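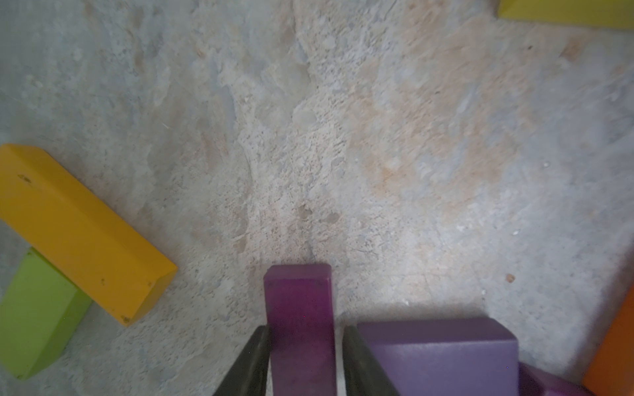 Category: Course Notes / Soil Mechanics
2 min read

Unit 2. Compaction

Dry density depends on water content and compactive effort. Plot both before choosing a lift thickness.

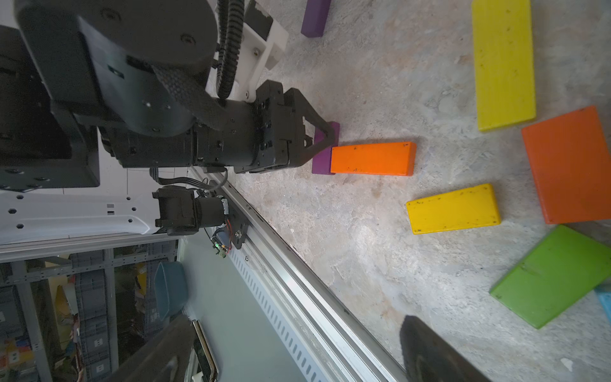 Garton, February
Lab section. Sieve 200 g of the Mamel clay. Add water in steps and weigh after each one.

1. Record the mold mass.
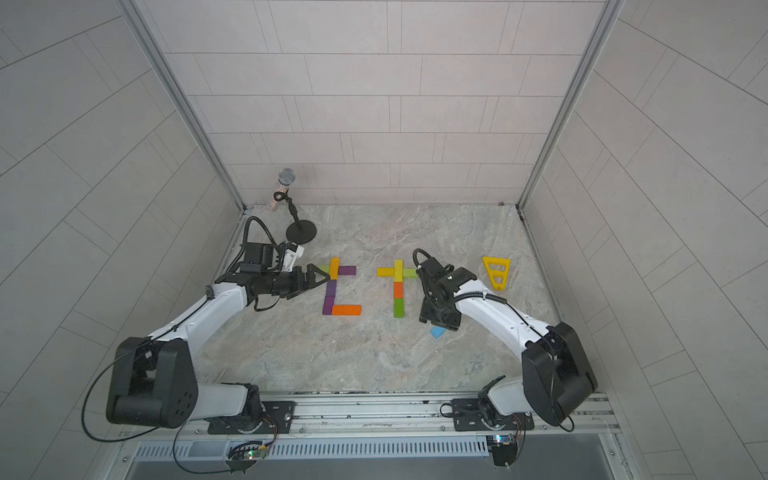

2. Compact each layer with 25 blows.

Trim the top flush with a straightedge.

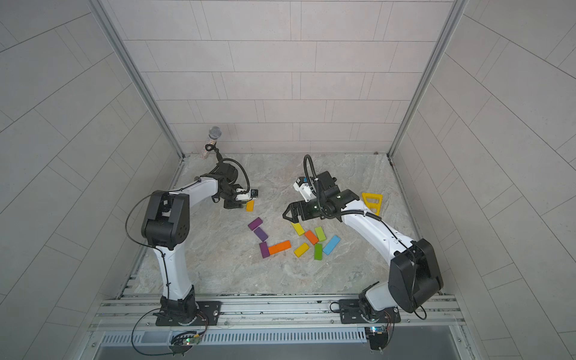 Weigh again and subtract the mold mass. Divide by volume for bulk density.

Jun 7, 2020, by Lerato Mabuza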